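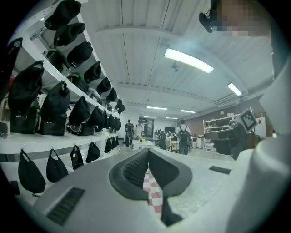 By the Nerurville Robotics Club newsletter desk | Projects | March issue

The manipulation group has finished the first half of its spring project, a set of recorded demonstrations for a two-arm pick-and-place policy. Members record each task by hand with a pair of grippers, one per hand, and the recordings are used to train the arm in the main lab. The project carries the working name Kindik, after the script that sorts the files.

The count at the close of the first half stands at 690 episodes. Of these, 169 were rejected at review. Most of the rejects fall under one of two causes: the marker on one gripper left the head camera's view for too long, or the operator closed the jaws before the start tone. The second cause has nearly gone away now that the tone plays twice.

Tasks are kept short. The operator stands at a table with a checkered cloth, picks up an item, sets it down at a second spot and returns both grippers to the rest pose. Cloth caps and soft bags are planned for the second half. They are harder than boxes. A cap changes shape when pinched, and the point where it is gripped decides whether it lands brim up or folds over. The group expects the reject rate to rise and has set aside extra sessions for it.

Several operators can record in the room at once. Each one keeps to a fixed station and calls out before crossing another station's floor area. Please keep to this. In the February sessions 122 episodes had to be trimmed at the end where a second pair of markers entered the view and the tracker swapped left for right. Kindik now flags a swap, but it does not repair one.

Changes to the procedure, effective now:

Check jaw travel before the first episode and again after any drop. Full open and full closed, three times, with the log running.

Wipe the marker faces with a dry cloth only. Alcohol lifts the print.

Name files with station, task and operator number, in that order. Files named any other way go to the Duso folder and wait there until someone claims them.

Stop recording when the battery reads 20 percent. The head camera drops images below that level and the time stamps drift.

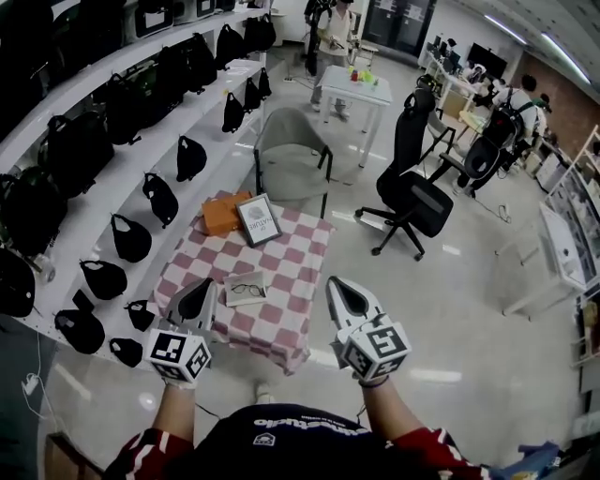 Do I need to know how to program to join the recording sessions?
Programming is not required. New operators do one training session on gripper handling and the start and stop sequence, then record under supervision until they have a clean set. Those who want to work on the training code can join the software meeting at 6 p.m. in the Setiawan room.

The first policy trained on the accepted episodes runs on the arm but is slow. It pauses before each grasp, and on thin items it tends to close too high. The group believes the height error comes from a calibration offset between the left and right grippers and will measure it again before more training is done. Results will be in the next issue, along with the sign-up sheet for the cap and bag tasks.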